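From: Akash Tomar
To: Gescombe kitchen list
Date: Wed 8 January
Subject: Re: [kitchen] The big pot, and where it should live

Hello all, and a happy new year to those I haven't caught up with yet!

I said I would write once I had given the gray mat a proper try under the green pot, so this is me keeping my word (a little later than promised, I know, but we had family staying and there was always something on the stove). It is up against the white wall now and I'm rather pleased with how the corner is shaping up.
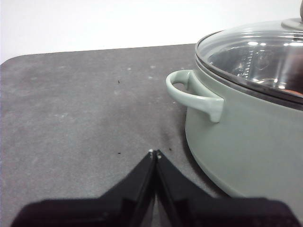
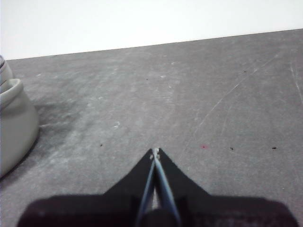 Seema Sachdeva wrote:

> I would think twice about keeping a heavy pot out on the counter all year.
> Mine sat next to the stove from June onward and it got a sticky film on the
> lid that took me a whole evening to scrub off. I moved it to the low cupboard
> in the end and I don't miss seeing it. Also, does a soft mat not just hold on
> to every crumb? I had one under my Nallisia casserole and gave up on it.
> Has anyone found one that washes well?

Seema, you are right about the film, and I should have mentioned it myself. We had the same trouble in the old apartment, where the pot stood so close to the burners that it caught every splash of oil. What helped us was warm water with a good squirt of dish soap, a soft cloth laid over the lid for ten minutes, and then a gentle wipe. Please don't use the rough side of the sponge on a colored pot! I did that once to a Gelard saucepan my aunt gave us and I still feel bad when I look at it.

As for the mat, yes, it does show the dust. The pale flecks are the worst against a dark gray, and I go over it with the lint roller from the hall closet most mornings while the tea is brewing. Washing is another story. I put our last one in at 90, thinking hotter must be better, and it came out the size of a place mat and stiff as a board. So cool water for this one, and flat on a towel to dry.

The cupboard is a perfectly good answer if you have one low enough. Ours is above my head, and lifting that pot down with both hands while standing on a stool was frightening my mother, who turned 74 this winter and still makes the dal in it every Sunday. With the pot on the counter she can slide it over by the handles and get started without calling for me - and I get to sleep in a bit, I admit.

One thing I haven't settled is the lid. It takes up so much room in the drying rack, and I don't like leaving it on while the inside is still damp. If anybody has bought the standing lid holder from the Lodhi shop, could you tell me whether it stays put with a heavy lid in it? The ones I tried at the market tipped over.

Seema, come by for dal whenever you like, and bring the casserole if you still want that stain looked at.

Warmly,
Akash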